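Parallel-jaw gripper (home and hobby use)

From the Prelirik household robotics wiki. Main author: Úna Madigan. Last edited Mon 26 December.

A parallel-jaw gripper is the simplest kind of robot hand: two jaws that slide toward each other and squeeze whatever is in between. It's what most people end up with on a small arm at home, and it's the one I know best, so I've written most of this page (the talk page has the arguments, please add yours there!). I've mainly stuck to what matters when you're picking everyday stuff off shelves and tables, because that's what I do with mine.

Basic design

Each jaw rides on a rail or a linkage, and one motor usually drives both so they meet in the middle. The part that touches the object is the finger, and on nearly every model you can unscrew the fingers and put different ones on. Do this early. I ran the stock fingers for months before I tried anything else, and I could kick myself.

Fingers with a slot or window near the tip are common now. The cutout lets a soft finger bend a little around an edge, and if your camera sits at the wrist it also gives you a peek at what's behind the jaw. It's a tiny peek, but I've come to miss it when I go back to solid fingers.

Jaw types compared

I've spent a good while on three sets, all on the same arm with the same controller settings, so at least the comparison is fair to that extent.

Semano slotted. Matte finish, a bit of texture, soft enough to give under your thumb. Great on plastic cases and anything with rounded sides. They wear at the tips, and once the texture goes they start to slip on glossy things.

Breathnach flat. Hard, square and very exact. If the object has two parallel faces these are lovely, and if it doesn't they'll spit it across the room. I like them for boxes and books.

Zendosport wrap. Sold with a rubbery sleeve that was meant for racket handles, as far as I can tell from the packaging. Hugely grippy — too grippy, really, as light objects stick to one finger when you open up. I took the sleeves off in August and haven't put them back.

My running log has 1,707 grasps in it across the three sets. I'm not going to print a league table, as I didn't try them all on the same objects in the same order and somebody would (rightly) shout at me. The Semano set is the one that lives on my arm, though, and I'd buy it again.

Thin objects on a flat surface

This is the hard one, and it's where most of the talk page is. A remote control lying on a shelf is low, long and smooth, and the shelf itself is in the way of your fingertips. You can come straight down over it with the jaws on either side, or come in low from the front and try to catch the end. Straight down is more dependable if you have the headroom. From the front you need thin tips and a lot of patience.

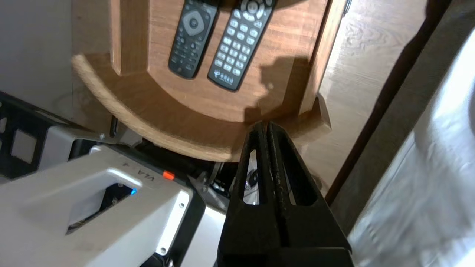
Angle matters more than force here. People turn the force up when a grasp fails, and all that does is make the object shoot out faster. Line the jaws up with the short side of the thing, close slowly, and stop the moment both fingers are touching. Then lift a hair, wait, and lift again. On my controller I have the closing speed at 4 and I only go up to 7 for chunky objects like mugs. Those numbers are just steps on my own slider, so don't copy them over to yours.

Two objects lying next to each other are a separate headache. You need room for one finger in the gap, and if there isn't room you have to nudge one of them away first. I do the nudge with the jaws closed, using the side of the fingers as a little paddle. It feels like cheating and it works fine.

Wrist camera placement

A camera at the wrist sees the fingers all the time, which makes lining up much easier in the last stretch. The price is that the gripper blocks a good chunk of the view, and anything directly under the jaws vanishes right when you want it. Watch out for shadows too. With strong light from a window or a lamp behind the arm, the gripper throws a dark patch right onto the work, and my software used to treat that patch as an object — it would have a go at picking it up. Moving the lamp helped more than any setting I changed.

Care and small repairs

Wipe the fingers with a damp cloth and let them dry before you run anything. Check the finger screws every week or so if you use the arm daily. If the jaws stop meeting squarely, loosen both fingers, close the gripper on a bit of card, and tighten them up again while it's holding. There are 11 steps for this in the Breathnach leaflet and I've never needed more than those.

See also

Suction cups on small arms
Three-finger hands
Soft fingers, casting your own
Wrist camera calibration (stub, help wanted)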